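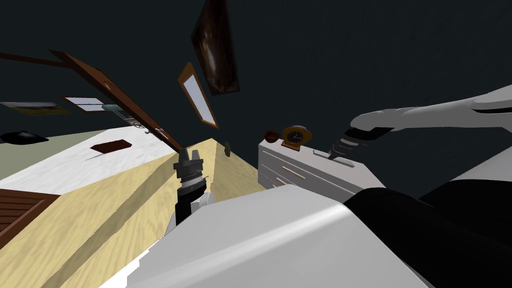
Lejla Bošković wrote in after my last post to say she'd bought the Skuvita simulator kit, got her robot standing in the bedroom, pressed run, and watched the gripper punch straight through the furniture. She wanted to know if the kit was broken or if she was.

Neither, Lejla! You hit the same wall I did in July, and I spent two whole evenings on it. So let me walk you through how I set up a tabletop pick in the bedroom scene, the small flat thing on the white dresser, and I'll tell you what I think of the kit as we go.

What you need

The Skuvita kit (the home edition is fine, I haven't touched the pro one), the Brevine room pack, and a computer with a decent graphics card. Mine is nothing fancy and it copes. Close your browser first, though – mine was eating half the memory and I blamed the kit for a week.

Step 1. Load the room and leave it alone

Open the bedroom from the Brevine menu and let it finish loading before you click anything. The bar stops moving near the end and it looks frozen. Go get a coffee. The pack comes with 2,520 objects you can drop into a room, and it's very tempting to start decorating (I did, I had a bathroom full of clocks), but get one pick working first.

Step 2. Check your contact settings

Lejla, I'm pretty sure your problem is in here. Go to Physics, then Contacts, and look at the box called Solid Furniture. In my copy it was off. Turn it on, save the room, and reload it. You have to reload! The setting does nothing until you do, and there's no message telling you so, which is my biggest gripe with the whole kit.

Step 3. Bring the arm in from above

Pick the right arm in the arm list and set a hover point over the object before you set the grab point. I like the fingers pointing down and stopped just short of the thing I want. If you skip the hover and go directly for the grab, the planner takes the shortest path, and the shortest path tends to go through whatever else is up there. On my dresser top there's a little clock and a bowl, and I've swept both onto the floor more times than I'd like to admit.

Park the left arm somewhere it won't bother you. Anywhere clear of the dresser works.

Step 4. Slow it down

The speed slider goes up to 100 and starts there. Drag it down to 7 for your first try. Yes, it's painfully slow, but you'll see exactly where things go wrong. Once the grab works, nudge it up a bit at a time.

Step 5. Close, wait, lift

Flat objects are the hard ones. Add a short wait between closing the fingers and lifting, or the object squirts out sideways. My wait is set to 2 in the timing box and I've left it there ever since.

Is it worth buying?

For me, yes. The rooms look lovely and the arm controls made sense by the second day. The manual is thin and the help forum is slow to answer, so expect to poke around a lot on your own. If you only want to watch a robot move, the free demo will do you fine.

Next time I'll try opening a drawer. Lejla, write back and tell me if the reload fixed it!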